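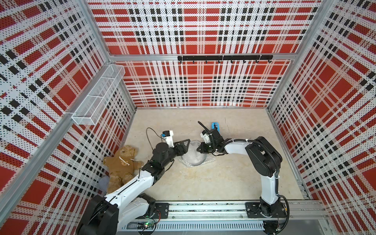
Fixed camera view, cell 2, clear bag between the grippers

From: Crenshaw maintainer
To: trinine-users
Date: 17/01/2026
Subject: Re: [trinine-users] Depth holes on clear bags, and plan rejected at the approach step

On the list, a Fadside user wrote:

> We updated to the new perception node last week and now the bimanual
> pick gets rejected before it starts. The planner log says "approach
> volume occupied" for the right arm, and then the same for the left a
> few tries later. Nothing is in the way that we can find. The object
> is a clear plastic bag with a small part in it. Opaque objects in
> the same spot plan fine.
>
> We also see large holes in the depth image where the bag is, and a
> fringe of points floating above it. Is the fringe what the planner
> is hitting? And is there a setting to make it ignore points near the
> target? I tried raising the voxel size and it made things worse.
>
> Second question, less urgent. Our walls have a busy print and the
> segmentation puts little islands on them. Does this matter?

Yes, the fringe is what the planner is hitting. I can get the same rejection on our cell, so I'm fairly sure we are talking about one problem.

The old node dropped any depth point with a confidence under the cutoff. The new one keeps low-confidence points and marks them, and leaves it to the consumer to decide. The Trinine planner doesn't read the mark yet. It takes every point as solid. With a clear, crinkled bag you get glare off the folds, the depth estimate jumps, and you end up with a thin cloud of points a few centimeters above the real surface. The gripper has to pass through that cloud to reach the bag, so the approach is refused.

Raising the voxel size makes each stray point block more space, which explains why it got worse for you. Please put it back to the default.

What I did here, in order:

1. Turned the confidence filter back on in the bridge, between the perception node and the planner. The parameter is bridge.min_confidence. It is 0 after the update. The old node had the equivalent of 33, on the 0 to 100 scale, and that value still works.

2. Set target_clearance_mask to true. This removes occupied voxels inside the target's own bounding box, grown by target_mask_margin. I use 11 mm for the margin. Be careful going much larger than that. The mask doesn't know what it is removing, and in a two-arm setup it can remove part of the other gripper. Our arms face each other across the bag with only a small gap, and with a large margin the left arm stopped seeing the right one as an obstacle.

3. Checked that the self-filter has the wrist cameras and their cables in it. This is easy to miss. The stock robot model has the arm links and the gripper but nothing for the camera module on top of the wrist, and nothing for the cable. Ours loops up from the module on the left arm, and sticks up and curves back on the right. Those points show up as obstacles that move along with the arm. If you get rejections that come and go with wrist angle, look there first. I added a capsule for each cable and a box for each camera. The model file is in the Crenshaw branch, under cell_models, and you can copy the two blocks across.

With only step 1, most of the rejections went away. With all three I ran the recorded plan requests from August through the planner again, 358 of them, and there were no approach rejections that I couldn't explain by looking at the point cloud. That is planning only, replayed from logs. It says nothing about whether the grasps would hold.

On filling the holes: I would leave the depth holes alone. We tried the hole-filling option in the node and it fills from the edges inward, so for a clear bag on a light floor it mostly gives you the floor back. The planner then thinks the bag is flat and the fingers come in too low. For the target height we take the color mask for the outline and use a fixed height per object class. It's crude. It does mean adding a line to the class file for every new object, but that takes a minute.

There is one more thing about the mask. A clear bag with something dark inside often gets segmented as the dark thing alone. In our view what shows through the plastic looks like a dark ring, and the first masks I got were the ring with nothing of the bag around it. The grasp points then land inside the bag outline and the approach is wrong by the width of the loose plastic. Setting mask_grow won't fix this well, as the ring can sit anywhere in the bag. The class "bag_clear" in the newer weights does better. Make sure you are not still loading the older weights through the launch file, which overrides the config without a warning – I lost a morning to that.

On your walls. Ours are a red and white plaid with rows of small black rectangles on perforated panels, so I know the islands you mean. They come from two places. The color network sees the black rectangles as small objects, and the depth matching picks up the repeated holes and sometimes locks on to the wrong one, more so on the side walls where the pattern is seen at a slant. For planning it doesn't matter, provided you crop the cloud to the work volume before it reaches the planner. Use crop_box in the bridge and pull the sides in a little from the panels. For segmentation, pass the same box as the region of interest and the islands mostly go away.

Don't crop so tight that you lose real things near the walls. We have a teddy bear lying against the left wall, and the upper link of the left arm passes right beside it. When I cropped too far in on that side the planner treated that space as free and happily planned the link through the bear. The same goes for anything mounted on the walls. The wire mesh basket on our left wall comes and goes in the depth data, with the mesh being so fine, so I put it in as a static box and don't rely on perception for it. The hook rail on the back wall is in there as a static box too, with enough depth to cover the hooks.

The linear rail and the cable channel along the front are in the static model already if you use the Furisov cell description. If you wrote your own, add them. The low approach angles need them.

Still open on my side:

The planner should read the confidence mark directly, so the bridge filter isn't needed. I have a patch that does this but it slows the voxel update and I want to find out why before I post it.

The rejection message should say which voxels were hit and where they came from. "Approach volume occupied" is not much to go on. A debug topic that publishes the blocking voxels is in the branch now, off by default. Turn on publish_blockers and view it over the point cloud. It would help if you could do this for one of your failed plans and send the result, along with your bridge config and the joint positions at the time of the request. A single plan is enough.

If step 1 alone doesn't change anything for you, then I have the cause wrong for your cell, and I'd like to know that too.

--
Crenshaw maintainer
trinine-users list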